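Kimeo Shelf-to-Table, fault release
Data card and README

Version: first public release, January 2026
Maintained by: Maarja Kivi (recording, hardware log), Agnese Vītola (labels, checks)
Contact: open an issue in the repository

Summary

This is a small set of two-handed basket handling episodes, kept because of a fault in the left hand. The task is short. A yellow basket holding a banana and an apple sits on the lower board of a mesh shelf unit. The robot is asked to take the basket off the shelf and set it down on the table in front, without losing the fruit.

The release has 85 episodes. Of these, 14 are labeled as faults. The rest are normal runs from the same setup and are included for comparison.
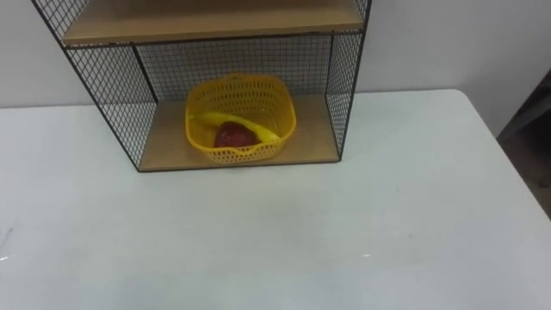 Side clearance matters more than we expected when we wrote the task. The hands go in on either side of the basket, and if the basket starts too far to one side, a thumb can catch the mesh panel on the way out. Those runs carry the label "contact_shelf" and are not counted as faults unless the grip also failed.

What went wrong

The left hand lost grip force during the carry. The commanded finger positions did not change and the hand controller raised no error. The motor current dropped, the fingers relaxed slightly, and the basket tilted toward the left. In 3 episodes it fell to the table. In the others the operator pressed stop, or the grip came back before the basket was down.

We first blamed the perforated walls of the basket, thinking a fingertip was slipping off the lattice. Agnese went through the current logs and found the drop came before any movement of the fingers, so we stopped looking at the basket.

The cause was a worn connector on the left hand's power line. It held at rest and opened for a moment at certain wrist angles. The Pestska driver we were using treats a short supply dip as a normal reset and reloads the last position target, but with the default force limit, which is too low for this load.

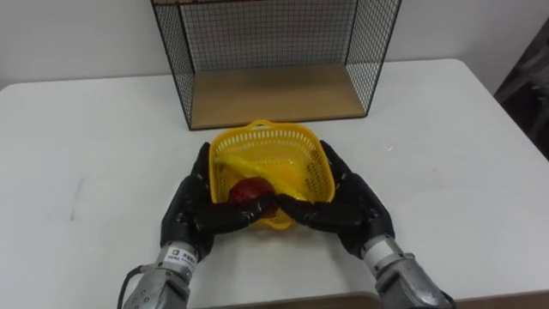 Both hands share the load during the lift, so a weak left grip can go unnoticed until the wrists start to turn. Most of the labeled faults begin there. If you are training a detector, do not rely on the head camera alone - the current trace shows the drop earlier in every fault episode we checked.

Changes made after the fault

The connector was replaced and the cable given more slack. The driver now reports a supply dip as an error and stops both arms. The force limit is read back before each lift. Episodes recorded after these changes are not part of this release.

Contents

episodes/ - head camera video, joint states, motor currents
labels/ - one text file per episode
notes/ - Maarja's hardware log, lightly edited
tools/ - the Rernum loader and a plotting script

Labels

ok
contact_shelf
fault_recovered
fault_stopped
fault_drop

Known problems

The clock on the left hand restarts after a supply dip. The loader corrects for this, but the raw files do not. 2 episodes have no current data for the right hand and are marked in the notes.

Stop times are taken from the operator's button, so they lag the fault itself. Use "dip_start" if you need the onset.

Safety

Do not run the recorded trajectories on hardware. Several of them contain the sudden position reload described above. Anyone using the same driver with default settings should check the force limit after a reset and keep people clear of the table while doing it.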